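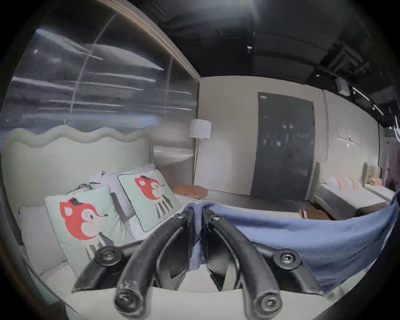

Isn't this just teaching a machine to make a bed very slowly? The question came in on the sign-up form, unsigned, and I'm starting with it since it's better than anything I had planned for the opening. My reply is: maybe. I'm the faculty adviser on this project and I still go back and forth.

Say up front: student project, Gurmont robotics club, one semester, entered in the Truletti student challenge in May. Task is cloth on a bed. Pick it up, spread it, put it down flat. I'll spend more time on what I doubt than on what went well. The students have heard all of it already.

How it was done. A student holds the gripper and does the job by hand, and the recordings go to training. The club calls its training code Jotetti. Please don't ask me why.

Numbers, say them slowly. 665 recordings collected. 34 thrown out for bad tracking. I asked what "bad" meant and got two different answers from two students on the same bench. One meant the position estimate jumped. The other meant the fold looked ugly. Those are different filters, and if you use the second one you're picking your data by taste.
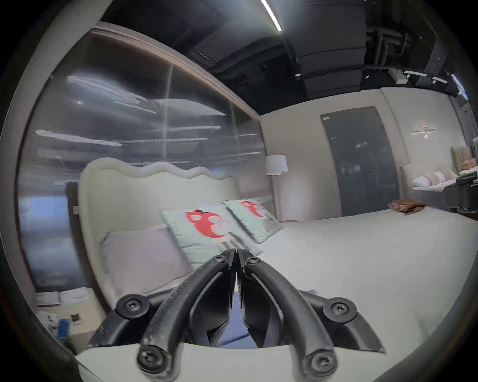 So we made them write the rule down. Half a page. It should have existed in the first week, and I'll take the blame for that one.

Next: the poster claim. The first draft of the poster said the system "handles household textiles." I crossed it out. It handles the cloths it was shown, on beds a lot like the beds it was shown. We have one test on a fabric it hadn't met, and it went badly enough that the students wanted to call it a pilot. It's on the results slide as a test.

(If running late, skip to Amoah.)

What counts as success? The challenge rules say the cloth has to be "substantially flat." Our students scored their own runs. I don't think anyone cheated. I do think that when you've been up since six with this thing you get generous about wrinkles.
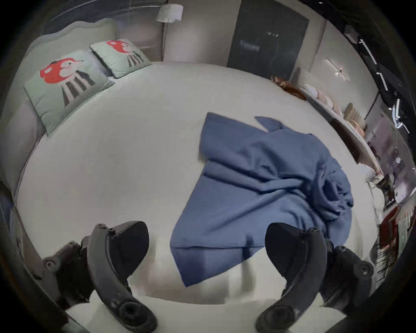
We then had a second group score the same 100 runs without knowing which version of the code was running. Scores dropped. The ranking of the versions stayed the same, so the comparison holds up better than the headline number does. Use the comparison. I'd leave the headline number off your own slides too.

Amoah. This is the other school's entry, and people will ask. They used a fixed arm and a camera overhead, far fewer recordings, and got a cleaner result on a single table. Ours moves between beds and theirs doesn't. I don't know which is the better student project. I do know theirs was easier to check.
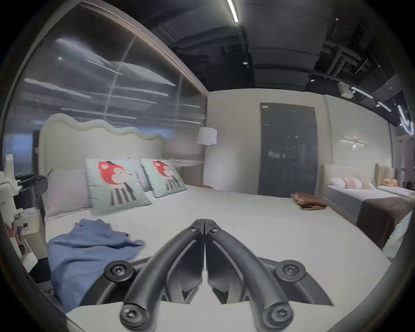
Slide 9. Blue cloth on the left side of the bed, brown one on the right.

Corners are the hard part. Ask any of the students about corners and clear your afternoon. Once the cloth is bunched up, a corner can be under the pile, and our training set has very little searching in it. People who do a job over and over stop hesitating, so the recordings don't show the machine what to do when it's lost. I'd like next year's team to record on purpose from bad starts. They'd like a bigger gripper. We'll see.

Cost, if asked: give the parts list, don't give a total. The total leaves out student hours and I don't have those.

What I'd repeat: the blind scoring, the written rule, the failed fabric test. What I'd drop: the promo video at 2 times speed. The players at the back table have the normal-speed version, so send people there before they ask me whether it works.

Questions. Repeat each one into the mic.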